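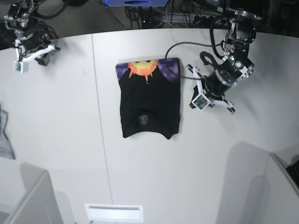
Winden Folding Kneeling Bench

The Winden is a low bench for kneeling meditation, chanting, and seated prayer. It supports the sitting bones while the shins rest on the floor or a mat. The legs fold under the seat for storage. It is made by Broltholm and sold singly or in sets of 5 for halls and retreat houses.

Construction

The seat is solid beech, 40 cm wide, with rounded front and back edges. The underside is routed to take the folded legs. Each leg is a single beech panel fixed to the seat by two steel hinges. The hinges are screwed into threaded inserts, so they can be removed and refitted without wearing out the wood.

The feet of the legs are cut on a slant, which tilts the seat forward by 5 degrees. This angle was selected for use on a hard floor with a thin mat. On a thick foam mat the feet sink unevenly and the tilt changes with the position of the sitter. A firm mat or folded blanket is recommended.

With the legs folded the bench is 33 mm thick. It will fit in most tote bags and under most cots.

Finish

Two coats of hardwax oil, matte. There is no varnish on the seat or legs. The oil can be renewed at home with any clear hardwax oil intended for floors. Allow the bench to cure overnight before sitting on it, and longer in a damp room. Incense ash and lamp oil leave marks if they are not wiped off the same day. Ghee is difficult to remove once it has soaked into the end grain, and benches used near a puja table should be kept on the side away from the lamp. 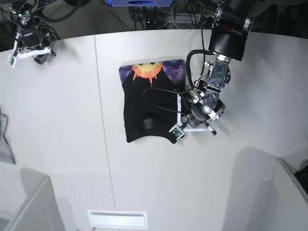
Turmeric and kumkum powder stain oiled beech permanently. Light sanding along the grain removes most of the color, after which the area needs fresh oil. Broltholm does not treat powder stains as a defect.

Load

Each hinge design is tested with a static load of 412 pounds on the center of the seat, both legs fully open, on a flat floor. The test does not cover standing on the bench or sitting on one end. The bench should not be used as a step, including for hanging garlands or reaching a high shelf.

Opening and folding

Turn the bench upside down on a soft surface. Lift each leg by its outer edge until it stops. A small magnet keeps the leg in the folded position and gives slight resistance at first. When both legs are open, turn the bench over and press down on the seat with both hands before sitting. The lower edge of the seat goes to the front.

To fold, reverse the order. The left leg folds first and the right leg lies beside it in its own recess. If a leg does not sit flush, check the recess for grit.

Posture notes

Kneel upright with the knees slightly apart. Place the bench over the calves, with the legs of the bench outside the legs of the sitter, and lower the weight onto the seat. The feet should point straight back. People with wide calves may find it easier to place the bench first on one side and slide it across.

For long sittings, such as an all-night kirtan or the later days of a silent retreat, a thin seat pad reduces pressure. The standard pad attaches with two cloth ties and does not have to be removed for folding, although the folded thickness increases. Persons with recent knee or ankle surgery should ask a clinician before using any kneeling bench.

Accessories

Seat pad, cotton cover, buckwheat hull filling. Cover removable and washable in cold water. The filling must not get wet.

Rubber feet, self-adhesive. For stone and tile. Not needed on carpet.

Carry sleeve, unbleached canvas, with shoulder strap. Holds one bench with or without the pad.

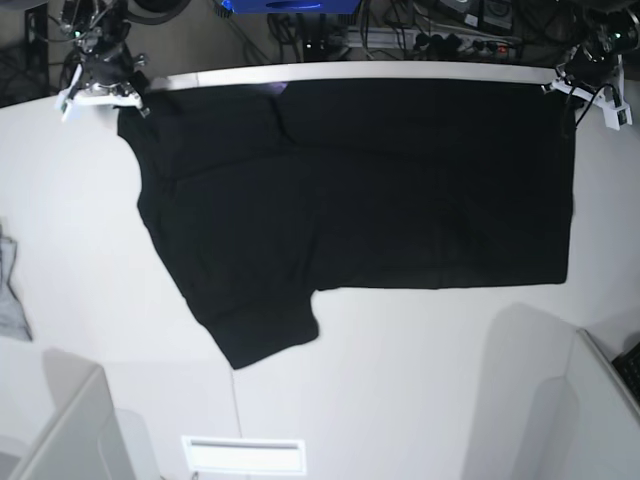

Black T-shirt with short sleeves, on a white tabletop.

Sets

The group set contains 5 benches, unpadded, in one carton. Pads are ordered separately. Benches in a set are cut from the same batch of wood where possible, but the grain and color will vary. Name plates are not available. Groups that need to mark their benches usually brand or pencil the underside, which does not affect the warranty as long as the hinge area is left alone.

Compatibility with earlier version

Benches sold before January have a brass hinge with a different screw spacing. The current steel hinge does not fit them. Brass hinges remain in stock as a spare part and should be ordered in pairs. Pads and sleeves are the same for both versions.

Warranty

Hinges, inserts, and glued joints are covered for 5 years in private use. Benches in shared use are covered for the same period if they are stored indoors. Fading, stains, and dents are excluded.

Page revised Jul 2, 2024

Comments

Lahcen Ait Brahim
Do the rubber feet change the tilt? We sit on slate.

Aaliyah Chan
@Lahcen they are the same thickness front and back so no. Mine came off after a few months though. Clean the wood with alcohol before you stick them on.

Czesław Górecki
Bought two for our Friends meeting. Good bench, but the magnet on one leg is weak and it swings open when carried by the seat. Sleeve solves it.

Othmane Lahlou
Is there a taller one? I am 6'3" and my ankles complain.

Aminu Idahosa
Use the pad, then a folded towel under the pad. Not elegant. I would also buy a taller version.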